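Wivix sets out second-phase equipment budget for Parkton washroom trials
Print this page
E-mail this article
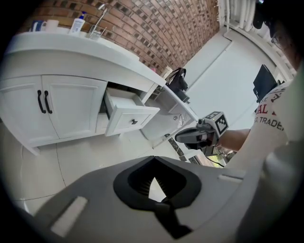 Wivix has approved the second phase of spending on its household handling programme at Parkton, with most of the money going on hand-held grippers and spare parts and none on additional robot arms. The decision was confirmed on 12th July, following a review of equipment use that began in January.

The programme collects demonstrations of ordinary bathroom tasks such as opening drawers and cabinet doors, moving cups and bottles, and clearing a counter. People carry out the tasks with a gripper in each hand, and the recorded movements are later used to train control software for fixed and mobile arms. Parkton is the company's only site fitted out for washroom work. Kitchen and laundry tasks are handled elsewhere and have their own budget line.

Under the plan, Wivix will buy 50 hand-held units from Ostaden at a list price of £619 each, or £30,950 before tax and delivery. The order covers grippers only. Fiducial marker cubes, cables, mounting plates and charging equipment are priced separately, and Wivix has asked for them to be quoted per unit so that the cost of a complete working pair can be compared with the first-phase figure.

Myrto Vlachopoulos, equipment planning lead at Wivix, said the first phase had underestimated consumables.

"We budgeted for grippers as if they were laptops, with a three-year life and a small repair allowance," she said. "Finger pads and cables wear at a completely different rate from the shell. We were taking good units out of service for want of a part that costs less than lunch."

The revised budget splits each gripper into three cost groups. The shell and internal drive are treated as capital items and written down over three years. Fingers, pads and cables are treated as consumables and charged to the month in which they are fitted. Marker cubes sit in a third group, as they can be moved from one unit to another but must be checked again each time they are removed.

The last group accounted for an unexpected share of technician time. A cube knocked slightly out of position does not stop the gripper from working, and the fault may show up only when the recordings are processed. Wivix logged 129 hours of rework between January and the end of the review that it attributes to marker position errors. The new order specifies a keyed mount, which allows the cube to be fitted in one orientation only and locked with a single screw.

Karamanlidis, the joinery contractor that supplied the first set of fittings at Parkton, has been retained for the second phase. Its contract covers replacement cabinet doors, drawer fronts, hinges, runners and handles, all of which are subject to heavier use than in a normal home. A drawer in a family bathroom might be opened a few times a day. The same drawer under test can go through a normal year's use in less than a fortnight.

The contractor will hold a stock of runners and hinges off site and replace worn items within six working days. Handles will be changed on a planned cycle, with bar handles and round knobs both kept in the mix. According to the planning document, performance on one type of handle has been a poor guide to performance on the other, and the programme needs enough recordings of each.

Wivix considered buying two further arms for the washroom area and decided against it. The document gives floor space as the main constraint. An arm on a mobile base needs clear turning room in front of the vanity unit, and any guarding would reduce the area in which people can work. Arms also have a higher fixed cost, including installation, annual inspection and software support, whether or not they are in use.

"An arm that is idle on a Tuesday still costs what it costs," Vlachopoulos said. "A gripper that is idle is on a shelf. For the volume of data we want from this room, hand-held collection is the cheaper route, and we can revisit the arms when the models are ready to be tested at length."

Existing arms will continue to be used for evaluation. Time on them is booked through a shared calendar and charged internally at an hourly rate, which has been left unchanged for the second phase.

Delivery of the grippers will be in two lots. The first will be used to replace worn units and to build up a pool of spares. The second depends on acceptance results from the first, and Wivix may reduce it without penalty if the failure rate is above the level agreed with Ostaden. Acceptance tests will cover opening width, closing force, cable strain relief and repeatability of the marker mount. Units that fail on cable strain relief alone may be repaired on site by Wivix staff – the supplier has agreed that this will not affect the warranty.

Storage and data handling are also included. Recording volumes rose faster than planned in the first phase, mainly as a result of longer tasks, and local disks at Parkton were full on several occasions. The second phase provides for a larger local store and a nightly transfer to the main servers. Raw recordings will be kept for 12 months, after which only processed sequences and calibration files will be retained.

No change is planned to staffing. Training time for new operators has been set at one day, including calibration, cable checks and the procedure for reporting a knocked marker cube. The cost of training is carried by the programme and does not appear in the equipment total, a point that was raised during the review and is to be looked at again before the next budget.

Wivix has set aside a contingency of 6 per cent against the gripper order. It may be used for replacement parts and calibration tools but cannot be moved into the fittings contract, which has its own allowance. Any money left in either line at the end of the phase will be returned to the central equipment fund.

Tender papers for the calibration tools will be issued separately. Suppliers already on the Wivix approved list do not need to register again, though they will be asked to confirm lead times and the availability of parts for the full three-year period.

Print this page
E-mail this article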